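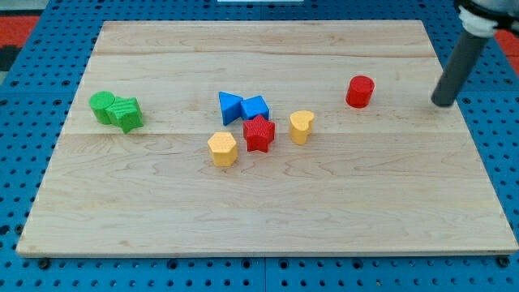

**Zelar Sorting Kit** is a tabletop training set for small robot arms, made by the company Van Beek in Sudholm. It is sold to schools and laboratories which want to practice pushing and arranging objects. The kit contains plastic blocks in red, blue, green and yellow, in shapes such as star, heart, cube and cylinder, and a wooden work board.

The arm is not included. Any arm with a reach of 600 mm can be used, and it moves the blocks by pushing them with a plain rounded tip.

The software, called Nallent, comes with 71 ready tasks, of which 25 are meant for beginners. Version 2 added the possibility to write own tasks as simple text. Reviewers have praised the clear manual, but found the calibration slow.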